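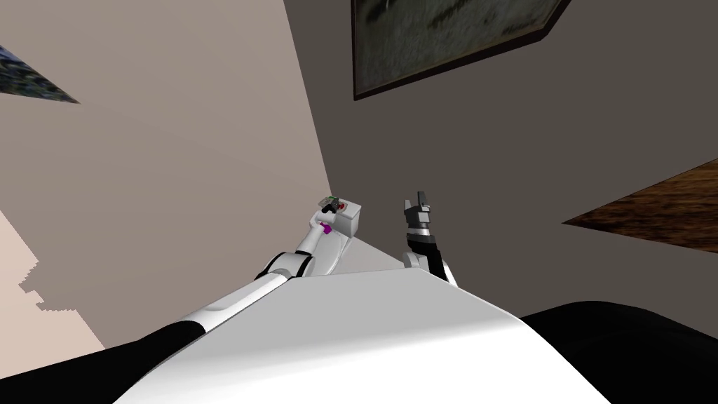
Room corner, left arm with the black bands at the elbow.

Notebook > Bench notes > Flush valves

Notes Parts Meters Archive Contact
Search this notebook Go

February 2026

Flurkow flapper, second go. The sheet says the seal holds for 2000 flushes with no loss. I don't believe it yet. The sheet doesn't give the water pressure, the tank height or how long they let it sit between flushes, so "no loss" could mean they looked for a minute and went to lunch.

Set up on the Vadbridge bench tank. Dye in the tank, white paper in the bowl, lid off. After 200 flushes I shut the supply and left it overnight. Lost 259 mL. Wiped the seat, put the same flapper back, left it overnight again: 171 mL.

Riku Nishimura reads this as grit on the seat and wants to call the flapper good. Maybe. But wiping the seat also meant lifting the chain off and hooking it back on, and I didn't write down which link. A chain one link short would leak just like that. So two things changed and I can't split them.
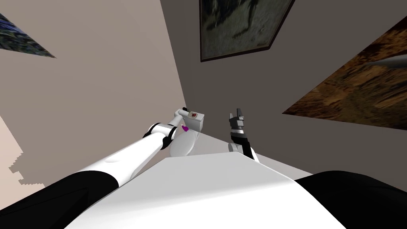 Left gripper at the top of the toilet.

The old Sakamoto flapper still needs the same overnight run. Without it we don't know what the tank itself loses, and the supply valve has never been checked for creep. Riku says it's fine. Based on what?

Also not sold on the dye. It shows a leak, sure, but a faint pink on the paper tells me nothing about how much. Use the level mark and a syringe to refill.

To do: mark the chain link with tape. Cap the supply line. Ask Pleltanlow for a flapper from a different batch. Don't send numbers to anyone before April.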